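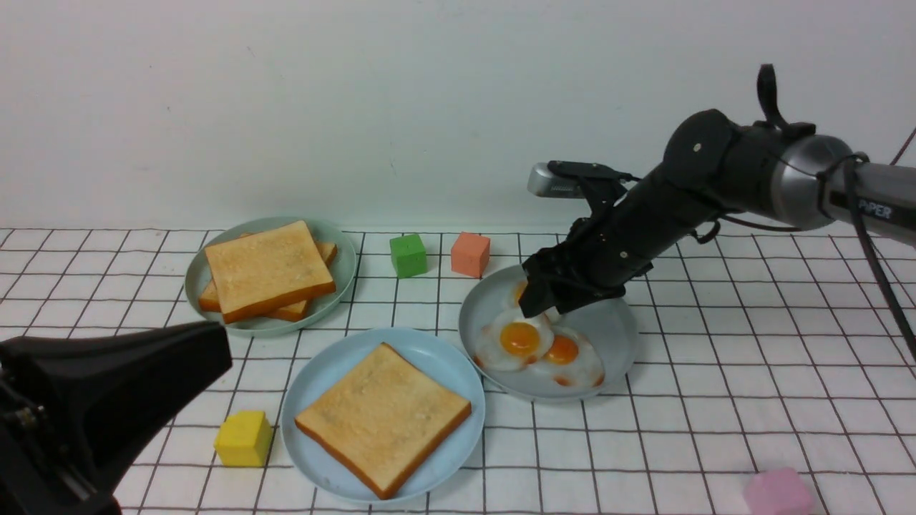 Jodside is looking for people to walk its coast path this December and tell us what is wrong with it. The last visitor guide to the bay promised sea views the whole way, a gentle climb and a friendly welcome at every stop. I have walked that route more times than I care to add up, and I don't believe half of it. The climb is not gentle. For a good third of the way the view is of a hedge. The one part of the guide I'd sign my name to is the breakfast, and three fried eggs in a pan with the edges just going brown will get most people as far as the headland. After that you are on your own judgment, and your judgment is what we want.

What we need

We have room for 24 walkers. Each of you will do the path from the Haugland parking lot to the old harbor wall 2 times, on different days, once in each direction. You'll carry a notebook and fill out one sheet per section. We ask about footing, signs, mud, places to sit, bathrooms that were open, bathrooms that said they were open, and where you would have turned back if you hadn't agreed to do this.

You do not need to be a serious hiker. We already have plenty of comments from serious hikers, and they all say the path is easy. We would like to hear from people with bad knees, people with small children, people who come for the birds and stand still a lot, and people who don't much like the beach in winter. If you work for a hotel, a tour company or anybody else who sells the bay for a living, please don't apply. You may be perfectly fair-minded, but I'd have to explain you to the readers.

What you get

Breakfast on both mornings, a bus back to your car, and the new guide when it is printed. There is no fee. The last project of this kind, run by Navura, offered a "rewarding experience" in place of money, and I won't insult you with that phrase.
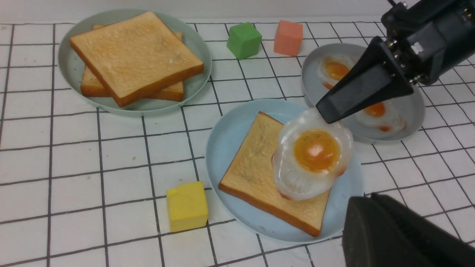
Toast on a green plate, also part of the deal.

What happens to your sheets

Linnea Ljungberg will type them up as written. Yvonne Nuttall edits the guide and has agreed, in an email I have kept, not to soften the wording. The first printing is 300 copies. Whether the county then fixes the steps below the headland is another question. It was told about them before the last guide came out, and I would not plan your trip around it.

Dates and weather

Walks run in December only. The summer path gets enough praise. If the wind is bad we postpone, and Halvard Björklund makes that call the night before. He is cautious and I have stopped arguing with him.

How to apply

Write to Tyra Torvik at the Jodside path office by the end of October 2024. Tell us how often you walk, what you usually wear on your feet, and one place you visited that was not as good as the brochure said. Keep it to half a page. Dogs are allowed on leads except on the harbor wall.

Leif Tveit
Jodside coast path guide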